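Put the kettle where you can reach it

I have rented for most of my adult life, and in that time I have lived with nine kitchens. Two of them were good. Neither of the good ones was new, and neither would have made anyone stop scrolling on a lettings site. They were good because the person who fitted them had cooked a meal before.

My argument is a narrow one. We have started to judge kitchens by how little there is to see in them, and the people who have to use them are paying for it. I don't mean dirt. I mean the kettle, the bread, the tea, the oil, the salt, the things a household touches several times a day. These have been moved into cupboards, then into cupboards inside cupboards, and we are told this is an improvement.

What it costs

My present kitchen was redone before I moved in. It has a tall unit with folding doors that the agent called an appliance garage. The toaster lives in it. To make toast I open two doors, pull out a shelf, make the toast, wait for the toaster to cool, push the shelf back and close two doors. I did this for a month. Then I left the doors open, and after that I took the toaster out and put it by the socket, where it has stayed.

My landlord mentioned that the unit had cost him £2388, fitted. For £900 he could have had a decent length of worktop and some open shelves, and the room would have been easier to work in for everyone who came after. I don't blame him. He had looked at what other flats on the road were showing in their adverts and he bought the same.

The firms that sell these things know their market. Thoroddsen, who did ours, sent a brochure with the warranty papers. It runs to 100 pages and I could not find a crumb in it, or a dishcloth. The Caline range, which is the one we have, comes with no handles at all. You press the door and it springs open, and it also springs open when you lean on it to reach the window.

Who it suits

A hidden kitchen suits somebody young, with a good memory, who eats out. It does not suit children, who learn to get their own breakfast by seeing where it is. It does not suit guests, who have to ask for a spoon and then a cup and then where the bin might be. It suits older people least of all.

My neighbour Zofia Laskowska had her kitchen done last February, when her son decided the old one was a hazard. Some of it was. The lino had lifted and the cooker was on its last legs. But the open shelf over the worktop went too, and with it the row of jars she had used since she moved in. Her things are now in deep drawers below waist height. She told me she makes less soup, as the barley is at the back of the bottom drawer and she doesn't like kneeling down for it. Her son visits often and means well. He says the room looks twice the size.

I think of that sentence a good deal. The room does look bigger. She can do less in it.

The case for the other side

There are fair points against me. Grease settles on anything left near a hob, and open shelves need wiping. Light is bad for oil and spices. In a very small flat the worktop is the only table there is, and it has to be cleared for homework and post. Some people feel calmer in a bare room, and I believe them when they say so.

None of this calls for hiding everything. It calls for choosing. A lidded pot keeps light off the tea well enough and can stand on any surface in the house. You need one for tea and one for coffee, perhaps one for sugar, and the rest can go in the cupboard where it has always gone.
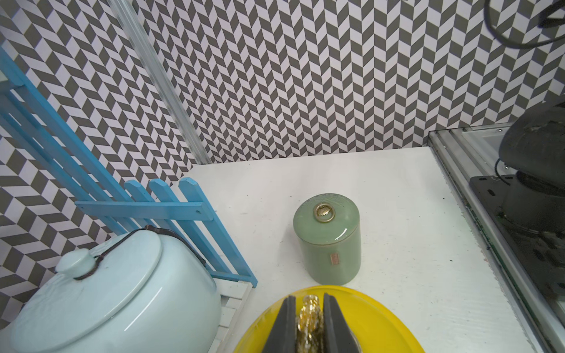 What I would ask for

I would like anyone planning a kitchen, for themselves or for tenants, to write down what they picked up before nine in the morning on an ordinary day. My own list was kettle, mug, tea, milk, bread, knife, butter, toaster, cloth. Apart from the milk and the butter, all of it could live within an arm's length of where I stand. That is the plan for the room. The rest is decoration, and you may have as much of it as you can afford.

I would like lettings agents to photograph kitchens with a kettle in them. A Dotent listing two streets from here gave 822 square feet for the flat and showed a kitchen with no sign of where you might plug anything in. I went to see it out of nosiness. There was one double socket, behind the fridge.

And I would like us to stop using the word clutter for things that are in use. A stack of old takeaway menus is clutter. So is the bread maker that came out twice. A tea jar that is opened four times a day is equipment, and it should be kept where a carpenter would keep a pencil.

Zofia has since bought a small trolley with wheels. The barley is on the top of it, next to the lentils and a tin of Prurkasine biscuits, and she parks it by the cooker when her son isn't due.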